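Introducing the Bratby Handbook of Community Dietetics
Speaker notes, Fuvbridge education meeting, morning session

Slide 1. Welcome and purpose
Good morning. I have been asked to present the handbook on behalf of the editorial group at Bratby, and to explain how it may be used in the teaching of student dietitians on placement.

Slide 2. Background
Work on the handbook began after a review of the reading lists used at Fuvbridge. Most of the texts on those lists were written for hospital wards. Students placed in clinics, schools and care homes had little to guide them on home visits, record keeping or joint working with district nurses. Over 600 students and supervisors replied to our survey, and their answers shaped the order of the chapters.
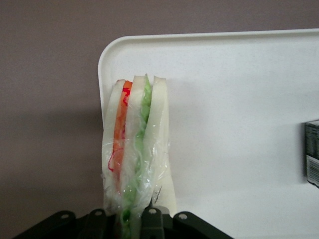 Slide 3. Structure
The book has 10 chapters. The first four deal with professional matters: consent, referral, supervision and the writing of letters. The remaining chapters are clinical and follow the stages of life, from infant feeding to the care of frail older people. Each chapter closes with a short case and a reading list. (Pause for the handout.)

Slide 4. Use in teaching
The Joseph Unit has used draft chapters with two groups of students. Supervisors asked for shorter cases and a fuller index – both have been provided. The chapter on swallowing difficulties was rewritten with advice from speech and language therapists.

Slide 5. Availability
Sarkon will print 2000 copies in January. Placement sites may order through the library desk, quoting reference 1449. An online edition will follow once the tables have been checked.

Slide 6. Questions
Invite questions. Comments on the drug and nutrient tables should be sent in writing to the editorial group before the end of the month.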